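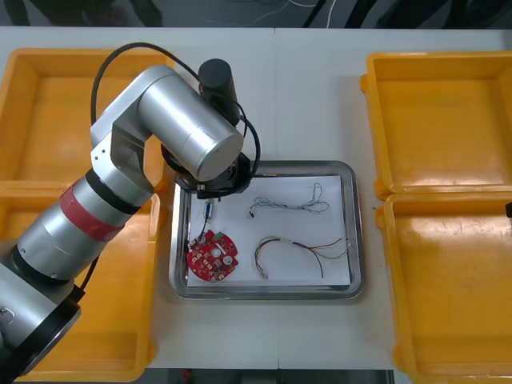 *Yellow plastic bins on either side of a white tabletop.*

# Brallden Bench and Bin Range

The Brallden range covers worktables, open bins and wall rails for packing rooms, school stores, laboratories and repair shops. It is supplied by Drikura to public bodies and businesses, and may be ordered as single items or as a complete room. Customers who are replacing part of an older installation are asked to read the section on compatibility before placing an order.

## Worktables

Tables are available in two lengths, 70 inches and 140 inches. The longer table is delivered in two halves and joined on site with a steel plate fixed to the underside. Each half has its own legs, so the table may be separated again if the room is rearranged.

Tops are offered in white, pale gray and green. White is the usual choice for sorting and inspection work, where small items need to stand out against the surface. The top is wiped down with a damp cloth and mild soap. Scouring pads and solvent cleaners dull the finish and are not covered by the warranty. Green tops are made to order and take longer to deliver, particularly in December.

Legs adjust by turning the foot. Adjustment should be made with the table unloaded and with a second person steadying the top.

## Bins

Brallden bins are molded in plastic and sold in yellow, blue, red and clear. All colors share the same dimensions within a size. Three sizes are held in stock:

- **Small:** for screws, clips, labels and similar loose stock
- **Medium:** for hand tools, bottles and boxed parts
- **Large:** for bulky or folded goods

Small and medium bins stack when full, provided that the heaviest are kept at the bottom. Large bins nest when empty but should not be stacked with goods inside. Lids are available for the medium and large sizes and are ordered separately.

Many customers assign one color to each department or type of stock. Drikura holds all four colors as permanent lines, and later orders can be matched to earlier ones. Slight differences in shade between production batches are possible, most often in red.

Label holders clip to the front edge. They accept printed card or handwritten strips, and a starter pack of blank strips comes with every carton.

## Wall Rails

Rails are steel, with a gray powder finish, and carry small and medium bins only. They must be fixed to masonry or to wall studs. Fixings are not supplied, as the correct type depends on the wall. The lowest rail should sit high enough above the table to allow a full bin to be lifted off without tilting.

## Compatibility

Bins from the discontinued Trondent series will hang on Brallden rails. Trondent lids do not fit Brallden bins, and the two makes should not be stacked together - the rims differ slightly in width and the upper bin may slide. Van Dijk tables of the same depth can be placed end to end with Brallden tables, although the tops will need to be leveled by hand and cannot be joined with the steel plate.

## Ordering and Delivery

Bins are packed 13 to a carton in the small size and 7 to a carton in the medium size. Large bins are sold singly. Mixed-color cartons are not available.

Stock items are normally shipped within one week. Tables travel by freight carrier and are delivered to the ground floor only. Customers who need delivery to an upper floor should state this when requesting a quotation, along with the width of the narrowest doorway and whether an elevator may be used.

Goods should be checked on arrival. Damage to a tabletop must be reported before the table is assembled. Unused bins in sealed cartons may be returned for credit; made-to-order tops may not.

## Spare Parts

Feet, joining plates, label holders and rail end caps can be bought separately. Please quote the code printed on the underside of the table or on the back of the rail. Where the code is missing or worn, the parts desk can usually identify an item from its measurements and a clear photograph.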